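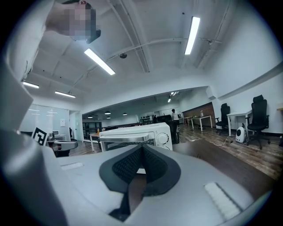 Tenants at Elcombe had been asking for years when the laundry roof would be fixed, according to one resident, and by last winter most had stopped asking. "You'd carry your washing across the yard and it would come back wetter than it went," she said. "We all had a bucket in there."

Plustorside Housing confirmed in June that the roof is to be replaced, along with the hot water system and the covered walkway between the two accommodation blocks. Work will start once the current school term ends and is expected to take five weeks.

The Elcombe site has 53 units, most of them one-bedroom, and was built as staff housing for the former Govine woollen mill. Plustorside took over the lease when the mill closed and has run the site as long-term rental housing ever since. The laundry and walkway are the last parts of the original building that have not been upgraded.

The contract has been awarded to Dhillon Building Services, which carried out the kitchen replacements in the east block. Dhillon will bring in its own scaffolding crew and will use a local supplier for the roofing steel. The old cement sheeting will be removed by a licensed contractor before any other work begins, and the yard will be fenced off while that is done.

Plustorside said the laundry would be closed for the whole five weeks. Two temporary laundry units will be set up in the car park behind the west block, each with washers, dryers and a folding bench. They will be open from 6 am to 10 pm and will be free to use during the works. Tenants who have trouble with the steps can ask the site office to arrange a pick-up and return service.

Hot water to the west block will be shut off on two mornings while the new system is connected. Notice will go under every door beforehand. The east block is on a separate line and will not be affected.

Parking will be tight. Eight bays nearest the laundry will be taken up by the temporary units and the skip bins, and tenants who normally use them have been offered spaces on the Govine Road side. Visitors are asked to park on the street. The gate to the lane will stay open for deliveries during working hours and will be locked at 5 pm.

Rents will not go up as a result of the works. The cost is being met from Plustorside's maintenance reserve, which was set aside for the site when the lease was renewed.

The new walkway will be wider than the old one and will have a ramp at the western end in place of the single step. Lighting will be on a sensor – a change tenants asked for in last year's survey. The clotheslines stay where they are, though two of the posts will be reset in fresh concrete.

Plans are on display in the Elcombe common room, and printed copies can be collected from the site office between 9 am and 3 pm. Questions about the works, or about the pick-up service, can be left at the office or put in the rent box beside the front door.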